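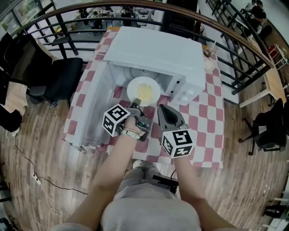 Where should you eat leftovers you just heated up in the microwave? At a table, sitting down, off a real plate, even if it's noodles for one and it takes you six minutes.

I know how that sounds. Bossy. My sister's word for most of what I write here. But I've been chewing on this since January, when we moved and the microwave had no place to go. Kitchen counter in the new apartment is the size of a cutting board. So the microwave went on the table. The actual table, with the cloth on it. Temporary, I said.

It's still there. And I eat better now. Not fancier food, same noodles. But before, I'd stand at the counter with the door hanging open and fork it straight out of the tub, reading the back of a Clolleo coupon or whatever was lying around. Half the time I couldn't have told you an hour later what I'd had for lunch.

Now the door opens and the table is right there. You'd have to be pretty stubborn to walk away from it with a hot plate.

People hate this idea. I posted it on the Ferero neighborhood board and got 66 replies, mostly saying a microwave on the table is ugly and belongs in a cabinet, up high, over the stove. Over the stove! Soup at eye level. I'm five foot two. No thank you. I have worn that soup.

Ugly, fine. A big white box next to your dinner is never going to be pretty. A checkered cloth helps a lot though — red and white, the picnic kind, cheap. Hides sauce too. Mine came from the Zillora outlet and has been thru the wash every week since.

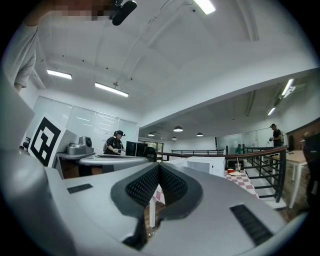 The other complaint was space. A microwave eats half the table, where do the people go? Depends how many people. For one or two it's plenty: a plate, a cup with a straw if you're me, done. For four, ok, you lose. Put it on a cart and roll it over. I've seen cabinets built around these things for $1,545 and that is a lot of money to make lunch harder to reach.

Couple of things I'd insist on. Leave room on the side for the door to swing. Leave the vents alone, don't tuck the cloth up around them. And use a plate, a flat one, because noodles piled in a deep tub come out lava at the edges and cold in the middle, stir or no stir. Spread them out a bit, 3 minutes, let them sit.

Then you sit too. Thats the whole argument really. I timed myself for a week and lunch got longer by a few minutes a day, and I stopped wandering back at 4 o'clock looking for crackers. Mostly stopped.

Anyway, noodles are beeping, gotta go. Tell me where yours lives.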